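Do we really need a written rule for gripping dishes in home sessions?
Posted by Seung-woo Um, 28 November 2018

Our group in Brondville does table tasks in ordinary living rooms with hand-held grippers. The lead now wants a one-page standard: how wide to open the jaws, where to take hold of a bowl, how far bystanders sit from the table. I've done 800 of these moves without a page. Is there any evidence it helps, or is it paperwork?

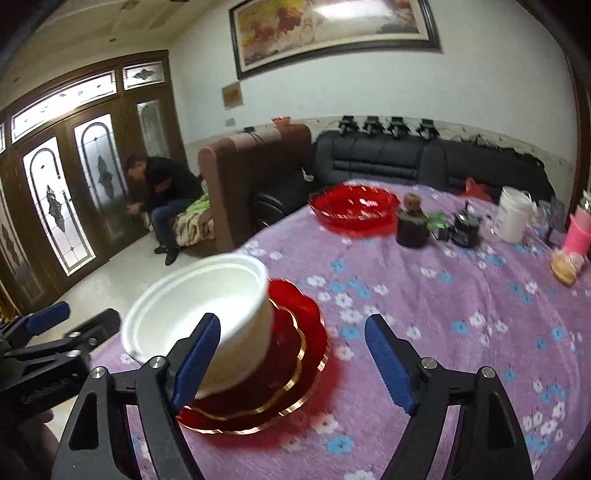 Brondville Home Handling Group

The bowl on the red glass plate is the typical job. Jaws wide, go in over the rim, close. What's there to write down?

Jinlong Liao
Plenty, I'm afraid. "Jaws wide" means something different to every operator. We wrote ours in June and it has 5 lines. The one that matters says one pad inside the bowl, one outside, and no squeezing before both touch.
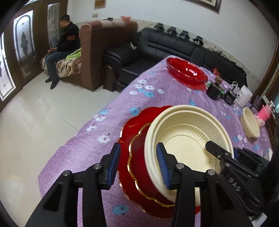
I'd be careful with the other lines, though. Somebody copied a 10 second hold from the Dandico handbook and I have yet to hear what it's for. Ask where each number came from - if the answer is "we've always done it", strike it out. And keep the rule about glass. A plate with a wavy edge catches a pad easily, and a tablecloth slides.

Grallov
never read ours. it's up to 30 pages now and half is about filling in the form

Qian
Seating distance should be in there, whatever you decide on the rest. Measure from the table edge. Ours didn't say and people argued over it.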